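Desk Bins, Baskets and Other Small Wonders: the Bornier Street office gallery

Welcome to the gallery! We moved into the new rooms in March and I have been having a lovely time ever since, finding homes for all the little things that make a shared office pleasant to sit in. Bins come first, as they got the most votes in our kitchen whiteboard poll (151 votes, which is a lot of feeling about rubbish).

I've always had a soft spot for anything ribbed. The grooves catch the light beautifully, and a plain white bin suddenly has a bit of character, even with a black liner folded over the rim. Against the grey and taupe partitions it looks right at home, I reckon!

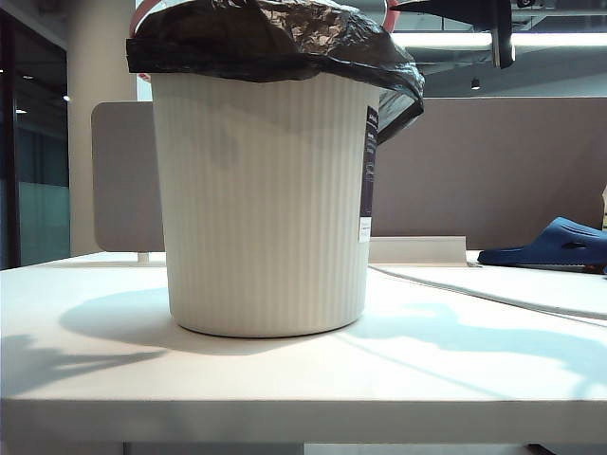
What size liner should I buy for a small round bin?

Measure around the rim, halve that figure, and choose a bag at least 5 cm wider, so there is plenty to fold over the outside.

My favourite trick is keeping a few spare liners flat at the bottom, under the one in use. Lift out the full bag, pull up the next, fold the edge down and you're done. We go through a roll of 20 faster than you'd think, mostly thanks to mandarin season.

Colour is the other thing people ask me about. Black hides everything, clear is handy for recycling, and the pale grey ones from Sequeira are gorgeous but a little slippery over a smooth rim (a big rubber band sorts that out).

Still to come are the paper trays and the pencil pots, and I can't wait to show you the pencil pots.

Gallery updated 2026-08-18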